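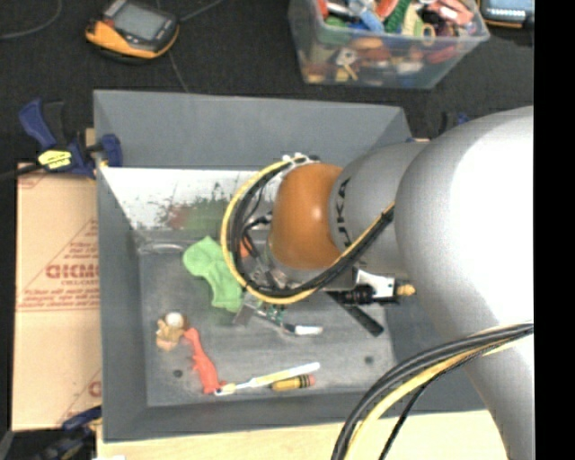 Myrto Gkikas asks why we don't pull the cable loop in tight against the wrist, after the last thread on the Ostgate cell. Fair question. Short version: we did, and it cost us two cables.

1/ The dress pack on the KUKA has to absorb all of the wrist rotation. If the loop is short, the pull lands on the connectors. Both failures were conductor breaks right behind the strain relief, jacket intact. You won't find those by looking.

2/ Current setup: wide loop around the orange cover, tied at the top only. The lower part of the loop floats. Tie it at the bottom as well and you have built the short loop again.

3/ Ties go on snug, tail trimmed flush. If you can't turn the cable inside the tie with two fingers, it is too tight. The yellow jackets mark first, so check those.

4/ The price is clearance. A big loop hangs near the bin walls on deep picks. We limit wrist rotation in software to 223 degrees inside the bin and let it unwind above the rim. Adds a little to cycle time. I can live with that.

5/ The bin is clamped to the table. Check the clamps before the first run of the day - a bin that creeps a few millimeters puts the wall where the loop wants to be. I mark the bin corner on the tabletop with a pencil line. If the line is off, re-seat and redo the bin calibration, all of it.

6/ Cable inspection every 3,000 picks. Arm to the service pose, power off, locked out. Run a gloved hand along the bundle, then flex each connector while Areti Athanasiadis watches the continuity tester. Log the reading even when it's good.

7/ Last swap took 69 minutes, almost half of that on re-teaching the tool offset after the bracket came off. Scribe the bracket position before loosening anything. I hadn't.

8/ Spare set is in the Vamero cabinet, second shelf. The part label still says revision 361 but the lengths are the new ones. Orestis Makris has the crimp tool.

9/ Still open: the thin sensor wires. They ride with the thick bundle and wear faster. Trying a separate sleeve in October, will post wear after the first inspection.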